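Testing program update: Zirholm district

May 27, 2023

The mobile HIV testing round in Zirholm district closed with 1633 tests recorded across 14 sites. Results were returned the same day at all sites except Drela, where the second reader was out of service and samples went to the district laboratory at Guillot. Turnaround for those samples was six days.

Linkage to care remains the weaker figure. Clients who test positive are given a clinic appointment before they leave the site, but the appointment slip carries no phone number for the clinic, and missed visits are hard to trace. A revised slip has been printed and will be in use from June. 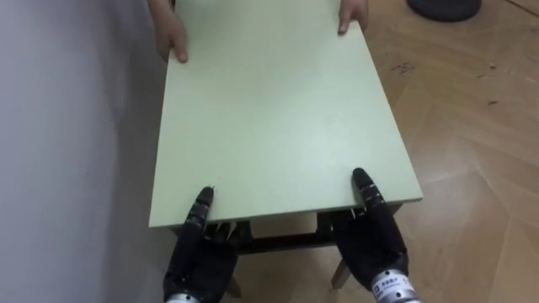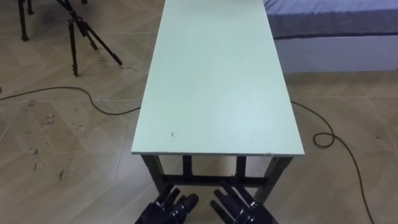 Tabletop, two views

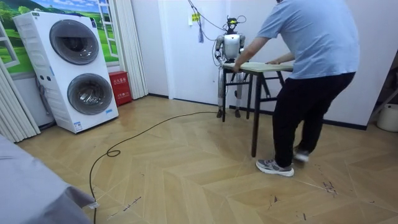
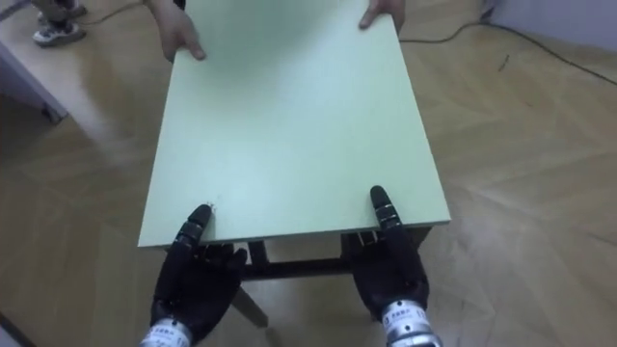

Stock levels for first-line test kits are adequate at 9 of the 14 sites. The remaining sites hold less than one month of supply and will be restocked from the Pasuto depot. Site leads should count kits by lot number, not by box — partly used boxes were entered as full in the last two returns, and the depot shipped short as a result.

Confirmatory kits are ordered separately. Use the blue form, and enter the expiration date of the oldest lot on hand.

Two changes to the monthly return also apply from June. Repeat tests within the same quarter go in column 6, and tests done during prenatal visits are no longer added to the general total. Returns in the old format will be accepted for one more cycle. Paper copies should still be sent to Guillot with the sample courier.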